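생활의 지혜 > 주방 정리 > 수저와 작은 도구

서랍 없이 컵으로 수저 정리하기

저는 서랍에 수저를 넣어 두는 걸 포기한 지 꽤 됐습니다. 칸막이도 사 보고 우유갑도 잘라 넣어 봤는데, 결국 포크 밑에 티스푼이 깔리고 그 밑에 고무줄이 깔리더라고요. 그러다 이가 살짝 나간 머그컵에 포크를 꽂아 둔 게 시작이었는데, 이게 정말 편합니다! 요즘은 집에 오는 사람마다 붙잡고 권하고 있어요.

컵 고르기

무거운 컵이 좋습니다. 도자기나 두꺼운 사기컵이면 긴 포크를 여러 개 꽂아도 잘 안 넘어가요. 유리컵도 써 봤지만 쇠 수저가 부딪히는 소리가 너무 커서 저는 한 달을 못 버텼습니다. 높이는 수저 길이의 절반쯤 오는 게 딱 좋고요, 너무 깊으면 티스푼이 쏙 빠져서 손가락으로 더듬어야 합니다. 저는 무늬가 도드라진 컵을 좋아하는데 젖은 손으로 잡아도 덜 미끄럽거든요. 대신 홈에 때가 끼니까 안 쓰는 칫솔로 가끔 문질러 주세요.

컵은 2개로 나누기

하나에 다 꽂으면 서랍이랑 똑같아집니다. 매일 쓰는 것과 가끔 쓰는 것으로 나눠 보세요. 매일 쓰는 컵에는 식구 수보다 조금 넉넉하게만 두고, 과일 포크나 긴 스푼 같은 건 다른 컵으로 보냅니다. 한 컵에 6개를 넘기지 않는 게 제 기준이에요. 넘치기 시작하면 서로 엉켜서 하나 뽑을 때 셋이 따라 나옵니다.

물기 말리기

설거지한 수저를 바로 꽂으면 컵 바닥에 물이 고입니다. 마른행주를 펴고 그 위에 한 번 굴린 다음 꽂으세요. 저는 줄무늬 행주를 그릇용, 무늬 없는 행주를 손 닦는 용으로 정해 놨는데 식구들도 금방 외웠어요. 컵 바닥에 키친타월을 작게 접어 깔아도 좋고, 이건 이틀에 한 번은 갈아 주세요. 컵 자체도 일주일에 한 번은 비우고 뜨거운 물로 씻습니다.

금색 수저 다루기

금색 포크와 스푼은 식탁에 올리면 기분이 확 살지요! 그런데 거친 수세미는 절대 안 됩니다. 부드러운 스펀지에 중성세제를 묻혀 결대로 닦고, 식초나 레몬이 든 음식에 오래 담가 두지 마세요. 물자국은 따뜻한 물에 헹구고 바로 닦으면 거의 안 남습니다. 같은 컵에 은색 수저랑 섞어 꽂으면 잔 흠집이 생기니 따로 두는 쪽을 권해요.

선반에 봉지가 쌓일 때

바퀴 달린 스테인리스 선반을 쓰는 집이라면 봉지를 옆에 걸어 두는 것만으로도 칸이 훨씬 넓어집니다. S자 고리가 없으면 봉지 손잡이를 기둥에 그냥 묶어도 돼요. 위 칸에는 대야나 도마처럼 크고 가벼운 것, 가운데 칸에는 자주 꺼내는 병과 마른 재료, 아래 칸에는 무거운 것을 둡니다. 찜기는 눕혀서 쌓기보다 옆으로 세우는 게 낫습니다. 바람이 통해서 안쪽까지 잘 마르고 꺼내기도 쉬워요.

마른 버섯이나 나물을 봉지째 보관한다면 투명한 봉지에 담고 앞쪽에 두세요. 저는 검은 봉지에 넣어 둔 고사리를 1월에 샀다가 여름에야 찾은 적이 있습니다. 반가웠지만 이미 냄새가 이상했어요. 400그램짜리 한 봉지를 통째로 버렸답니다.

독자 의견에서

Teodor Lie 님은 컵 밑에 얇은 코르크판을 깔아 둔다고 알려 주셨어요. 해 보니 소리가 확 줄어서 저도 바로 따라 했습니다. King-fai Lui 님은 젓가락을 뾰족한 쪽이 아래로 가게 꽂는다고 하셨는데, 입에 닿는 쪽을 위로 두는 게 좋다는 분도 계시니 편한 대로 하시면 됩니다. 저는 포크만큼은 날이 위로 가게 꽂아요. 그래야 스푼인지 포크인지 보고 바로 집을 수 있거든요. 어린아이가 있는 집은 반대로 꽂고 컵을 안쪽으로 밀어 두세요.
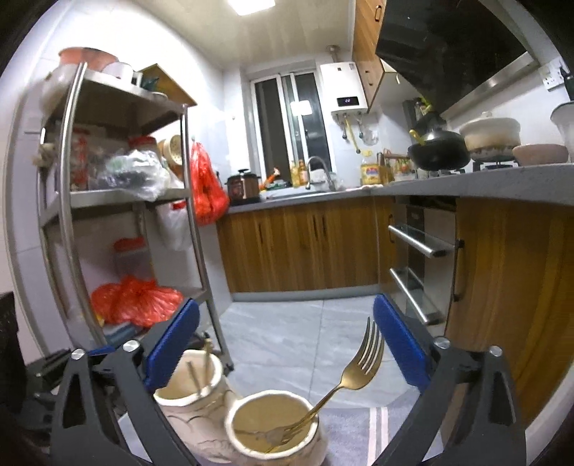
컵이 자리를 잡고 나면 국자와 뒤집개도 욕심이 나실 텐데, 그건 더 크고 묵직한 통이 필요합니다. 김치 담던 작은 항아리가 제일 좋았어요. 뚜껑은 냄비 받침으로 쓰고 있고요. 항아리에 꽂는 방법은 다음번에 따로 적어 보겠습니다.

2012년 9월 | 문의는 방명록에 남겨 주세요 | 무단 전재 금지 | 맨 위로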